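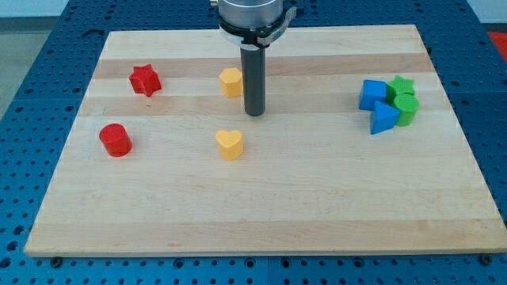 How long can a family keep a toy?
Three weeks, and you can renew once if no one else has asked for it.

I'm putting that at the top because it came up so many times at the meeting that we may as well have it in writing. Now the minutes.

Lemen Toy Library
Minutes of the spring meeting, 31 March 2019

Present: Pirjo Manninen (chair), Teemu Juntunen, Anneli Tuominen, I-seul Yoo, and me, Siiri Ojala, taking notes. Anneli had to leave before the last item and I-seul got there during the first one (bus), so if either of you voted on something you don't remember, let me know.

We met in the back room at the Rissanen building again. The heat was on this time, hooray, and Pirjo brought the cardamom buns.

1. Last minutes

Approved with one fix. I had written that Teemu would "replace the door." He was going to replace the door stop. He did, and it's lovely, and the door is still the same door.

2. Money

Anneli went through the numbers. We have $2000 in the account, which is more than we had last spring, and nearly all of the difference is from the bake sale and the membership drive. She wants us to keep half of it untouched in case the rent goes up when the lease is renewed in September. Pirjo asked if half was too careful. Anneli said she likes being careful and anyway we'd thank her in the fall. We talked about this for a good long while and ended up where Anneli started, so half it is.

Membership stays at $40 a year per family. I-seul asked whether we could let people pay in two parts, and everybody liked that right away. Anneli just wants it written on the form so she isn't chasing people with no paper to point at. I'm changing the form this week. If somebody can't manage the fee at all, they talk to Pirjo and it goes no further than Pirjo, same as always.

There was a bill from Anomo for the checkout program that didn't match what they quoted us. Anneli has emailed them and is waiting. Until we hear back we're not paying the extra, and please don't click the upgrade button when it pops up! (It pops up a lot. It's the green one.)

3. Loan times and late returns

This was the big one. As things stand, the paper by the desk says two weeks, the welcome sheet says a month, and those of us on the desk say whatever we remember. A mom came in last time and very politely asked which of the three I believed in, and I didn't have a good answer for her.

Teemu wanted two weeks across the board so the popular things move faster. I-seul thought two weeks was rough on families who come in from out past the lake, where it's a real drive and you don't want to do it every other weekend with a baby in the back. I was with I-seul. Pirjo suggested splitting the difference, and we settled on 21 days for everything, big or small, with one renewal by phone or email.

The party box is the one thing that works differently. It goes out for a weekend and it comes back when the weekend's over. Teemu keeps the calendar for that and he'd like people to stop writing in it with pen.

Late fees: we went back and forth and then dropped them completely. Anneli looked up what we took in from fees last year and it was ninety-some dollars – $97, she has just told me over my shoulder – and I-seul pointed out that we lost at least one family who owed a few bucks and was too embarrassed to come back. So no more fees. If something is late we send a friendly note. If it's very late we call. If you have something out, you can't take another one of the same size until it's home again. I think this is going to make the desk a much nicer place to stand.

Voted: all in favor, even Teemu, who said he was voting for it with a sigh and asked me to put the sigh in the minutes.

4. Missing pieces

Things come back short. A puzzle with a hole in the sky, a tea set with no lid, you all know how it goes. What we've been doing is putting the short ones on the bottom shelf "for now," and that shelf is full.

I-seul has a plan and I think it's a good one. Every bag gets a card that says what ought to be inside, written big enough to read without your glasses. The family checks it when they take it and again before they bring it back. We check at the desk too, but quickly, and we don't make people stand there while we do it. If a piece is gone we write it on the card so the next family knows. A game can be perfectly fun with one pawn missing (you use a button) as long as you weren't expecting to find it.

Things that really can't be used go to Teemu, who will decide whether they can be fixed or mixed with something else. He has until the next meeting to get the bottom shelf cleared. He asked for longer. We said no, but kindly.

Lost pieces found at home, even a year later, are always welcome. Drop them through the mail slot in an envelope. A little note about what it belongs to would be great. Last month we got one envelope with a single plastic hoof in it and no note at all, and we've tried it on every horse in the place.

5. Cleaning

Anneli tried the new spray from Finura at home first and said it didn't smell like anything, so we're switching to that for the plastic things. Cloth toys go in the wash before they go back on the shelf. Wood gets wiped with a barely damp cloth and dried off right away, please, no soaking. I got a sad look from Pirjo about the soaking. It was me. I've said sorry about the train bridge.

We need one more person for the cleaning list. Right now it's me and I-seul taking turns, and when one of us is away the bin just fills up. If you're reading this as a member and you've got an hour a month, come find us at the desk. There's coffee, and you get first look at what's come in.

6. Donations

We love them and we have too many stuffed animals. That's the short version. Pirjo is going to make a sign for the front with what we'd like and what we can't take. She read us the draft:

Yes please: puzzles, board games, building sets, train track, dress-up clothes, ride-on things that still steer, anything for babies that can be wiped down.

No thank you for now: stuffed animals, anything with a button battery, car seats, cribs, books (the real library down the street is glad to have those).

Teemu asked about electronic toys in general. Pirjo said fine if they work and if there's a way to make them quieter. We spent a few minutes remembering the singing farm, and then we moved on.

Donations should come in during open hours. Please don't leave bags on the step. It rained on the last ones.

7. Open hours

I-seul has been asking people at the desk when they'd really like us to be open, and what she heard most was early evening, after work and before bedtime. We've got two people who could cover one evening a week, so we'll try it through the summer and see who comes. The morning hours stay the same. I'll change the paper on the door and the message on the phone. The voice on the phone is still Pirjo from years ago giving the old address, so this is overdue in any case.

8. Game afternoon

We want to do one again before school lets out. Anneli will ask Rissanen about using the bigger room downstairs. Teemu is bringing the long tables, I'm doing snacks, and I-seul would like a corner for the little ones where the big kids don't run through. No prizes this year. The prizes caused tears last time and some of them were from grown-ups.

(Anneli left around here.)

9. Anything else

Pirjo has lost her blue scarf, possibly here, possibly at the dentist.

Teemu asked whether we could get a second key made so that he isn't the only one who can open up when Pirjo is away. Yes, and he's going to do it himself, and the key will live with I-seul.

I asked if someone else would like to take the notes next time. There was a long silence and then a bun was passed to me.

To do before we meet again

Anneli – chase Anomo about the bill, ask about the downstairs room
Teemu – bottom shelf, second key, pencil for the party box calendar
I-seul – cards for the bags, evening list
Pirjo – donation sign, new phone message
Me – membership form, paper on the door, take down the old loan times everywhere I can find them

Next meeting will be after the game afternoon, same room. Pirjo will send the day around once she has talked to Rissanen. If I've gotten something wrong, write to me or leave a note in the desk drawer, the one that opens.

Siiri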